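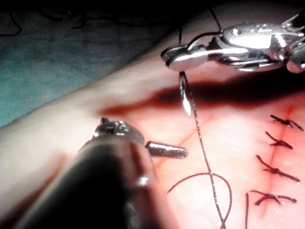
Starting a Handmade Business
Session 4 notes: Costing and Pricing
25 January 2018
Instructor: Mariann Kovács

Please have last week's stock list with you. If you haven't finished it, do the exercise at the end with one item only and catch up later.

What we mean by cost

Most makers can tell you what they paid for fabric or yarn. Fewer can tell you what it costs to produce one finished item and get it to the buyer. For this course, cost has three parts.

Materials. Everything that ends up in the item or gets used up making it. Count thread, interfacing, labels, glue, tissue paper and the box. Count waste too. If you buy a yard of fabric and the last strip is too narrow to use, the whole yard goes into the cost.

Labor. Your hours, written down. Include cutting, pressing, photographing the item and packing it. Do not include time spent on general admin; that goes under overhead.

Overhead. What you pay whether or not you make anything this month: insurance, website fees, market application fees, machine servicing, your share of the phone bill. Add it up for a year and divide by the number of items you expect to make in that year. Use the number you made last year if you have one. People tend to be optimistic here.

Worked example

Enikő Szalai makes lined tote bags and has agreed to let us use her numbers. Her overhead is $2,000 a year and she makes 50 bags a year, so each bag carries $40 of overhead. Materials come to $18 a bag. One bag takes her 4 hours from cutting to packing.

She sells the bags for $78 at markets.

78 minus 40 minus 18 leaves $20. Divided by 4 hours, that pays her $5 an hour, before any tax.

Enikő had been working from materials only. On that basis she saw a profit of $60 a bag and thought she was doing well. Her bags are well made and they sell. The trouble is that her overhead is spread over too few of them.

She has a few ways to go from here. She could make more bags with the same overhead, which brings the $40 down but uses more of her evenings. She could raise the price. She could cut overhead, starting with the two market fees that cost her the most. In class we'll go through what each of these does to the hourly figure. Bring a calculator or use your phone.

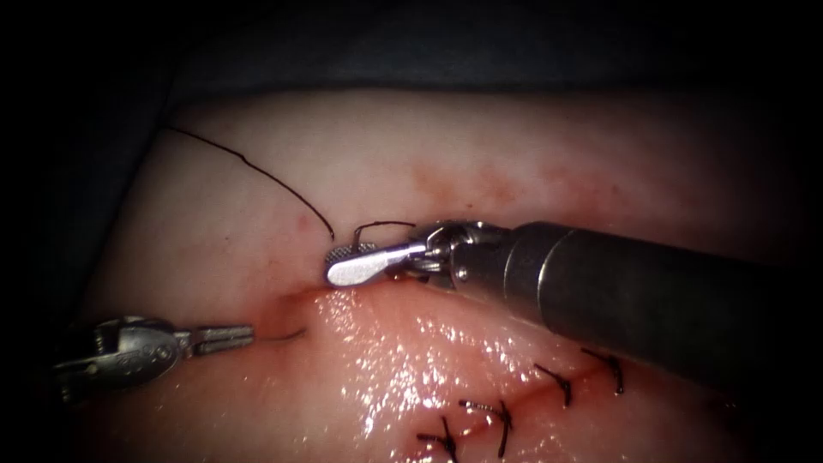
Wholesale and consignment

A shop that buys your work outright will usually want to pay half of the retail price. If Enikő's bag retails at $78, the shop pays her $39, and that does not cover her overhead share, let alone the materials. She would be paying the shop to take the bag.

This is why you need to settle your retail price with wholesale in mind, even if you have no plans to sell that way. A shop will not be pleased to find you selling the same bag at a market for less than it has on its shelf. Raising your price later, once you have a regular stall and people know what your things cost, is harder than starting at the right place.

Consignment is different. The shop displays your work and pays you only when it sells. You carry the risk, so your share should be higher. Before you leave anything with a shop, get these in writing:

- your percentage and the date you get paid
- who pays if an item is stolen or damaged
- how long the stock stays
- who can mark it down, and by how much
- how you get unsold items back

Josefien Van den Broek, who spoke to last July's group, left a full season of baby blankets with a store called Etura on a handshake. The store was friendly and paid her for what it sold. It also put the blankets in a sale bin without asking, and her share was worked out on the sale price. She now uses a one-page agreement. Copies are in the course folder.

Setting an hourly rate

Pick a rate before you do the sums. If you do the sums first you will talk yourself down. It helps to ask what you would have to pay another person to do the same job to your standard. If the answer is higher than the rate you've given yourself, think about why.

New makers are often slow, and it isn't fair to charge the buyer for your learning time. Make the item several times, then time yourself. Use that figure. Time yourself again after a few months - you will have gotten faster and the cost will have changed.

Looking at other people's prices

Visit a market or two before you set your own prices. We suggest Musby, since it has a mix of new and long-running stalls. Write down prices for items close to yours, and note the size, the finish and how the item was displayed. Don't match the lowest price you find. You don't know whether that maker has done any costing at all, and quite a few haven't.

Customers read price as a sign of quality, within limits. Attila Nyitrai raised the price of his leather key fobs twice in one season and sold the same number each time. That won't work for everybody. It does suggest his first price was too low.

Discounts

Be careful with them. A discount comes straight out of the labor line, since materials and overhead stay where they are. If Enikő takes $10 off a bag, her pay for it drops from $20 to $10. Offer a second, smaller product for people who want to spend less. Zipper pouches and card holders made from offcuts do this job well, as the fabric is already paid for. (Count it in one item or the other, not both.)
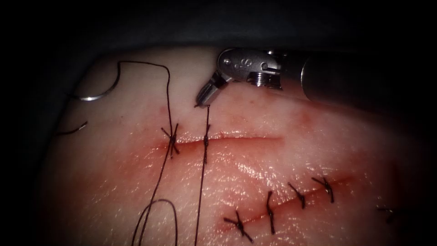

Jaws closed on dark suture thread, over the upper incision.

Exercise

Choose one item from your stock list.

1. List every material in it with its cost. Check receipts where you can.
2. Write down your hours for one item.
3. Add up a year of overhead and divide by the number of items you make.
4. Add the materials and overhead, take the total away from your current price, and divide what's left by your hours.
5. Work out what a shop would pay you at half your price. Do you still cover materials and overhead?

Hand in steps 1 to 4. Step 5 is for discussion.

For next session

Read the handout on record keeping and bring any receipts you have, in whatever state they are in. Imre Vass will cover the first half, on bookkeeping.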